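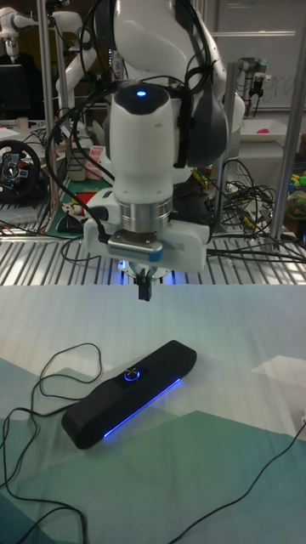 Project report: getting a robot arm to push the speaker's knob

I should start with what I wanted, which was small. I wanted the arm to find a soundbar on the table wherever I'd left it, go over to the round control on top, and press it. Then the same thing again with the bar turned some other way. My original proposal also had the arm picking the bar up and handing it over, and that part lasted until I measured the bar and then measured how far the gripper opens. So, pressing it is!

I did all of this in the Teminstead shared workshop, mostly in the evenings, on the arm by the back bench. You book it on the sheet by the door. Anas Smadi had the slot before mine on Thursday and left me his table calibration, which saved me a whole evening (thank you, Anas, I still owe you a sandwich).

Finding the bar

A black bar on a pale mat sounds like the easiest thing in the world to find. My first try just looked for the biggest dark blob and drew a rectangle around it, and that did fine until a cable got into it. The cables on the table are black too, and thin, but if one of them touches the bar the blob grows a tail and the rectangle swings around to include it. I lost most of a week to that tail. In the end I shrank the blob by a few pixels before fitting the rectangle, so anything skinny disappears, and then grew it back. It's in every beginner textbook and I found it on page one of the chapter I'd skipped.

For the knob I went looking for the blue ring of light. I got lots of false hits from the glow on the table next to the bar, so now the program only accepts blue that falls inside the rectangle. Then it fits a circle and takes the center. I saved 716 pictures with the bar in different spots and marked the knob by hand in all of them, with a podcast on. I had planned on 2,000. I'm not sorry.

Getting over it

The arm never goes straight to the knob. It goes to a point above and behind the bar first, fingers down, and stops there while the program takes another look. If the second look and the first one disagree by too much, it backs off and starts over.

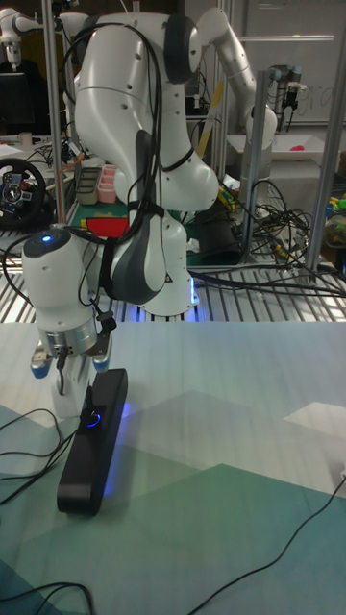
Why not skip the stop and just correct on the way down? That was Achilleas Bakalis, when I showed him my plan, and he's right that it would be faster. I tried it for one evening. The trouble is that my camera code is slow, so by the time a correction arrives the arm is already somewhere else and it starts to wobble, and I really didn't want a wobbling arm coming down on a speaker I'd like to keep using. Stopping costs a little time per try and I can live with that. If I get the code running faster I'll go back to his version.

The press itself

I press with the fingers closed. Open fingers land on either side of the control if you're lucky and on one edge of it if you're not. I set the last stretch of the move to be very slow, and the arm quits pushing as soon as it feels resistance over a limit I picked by trial and error on a kitchen sponge. The sponge was a good idea. The first limit I picked would have been terrible for the knob.

I also learned to think about the cables on the arm itself. They have to follow the wrist around, so I gave up on turning the wrist to match the bar and let it keep one angle the whole time. A press doesn't care which way the fingers face, and it took me far too long to notice that.

How it went

My final test was nine spots on the table, with the bar turned differently at each. Seven good presses. One miss was at the far corner, where my calibration is worst, and on the other one the program refused to go down at all after its second look. I count that as a miss in the table at the back, though I'm secretly a bit proud of it. 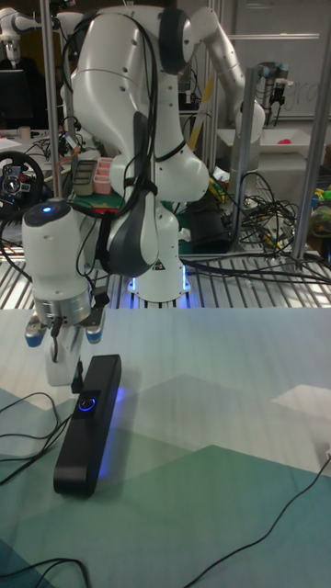
You should count the refusal separately, Anas wrote on my draft, because a robot that won't press and a robot that presses the wrong place are two very different problems. Fair enough, so the table now has a third column. He also wanted to see more than nine spots, and so do I, but the booking sheet was full through December.

Next on my list: redo the calibration for the far corner, speed up the camera code, and try turning the knob. For turning I'd need the fingers open just the right amount and the wrist moving after all, so the cables come back into it. I've started a drawing for a clip to hold them closer to the arm, but I haven't printed one yet.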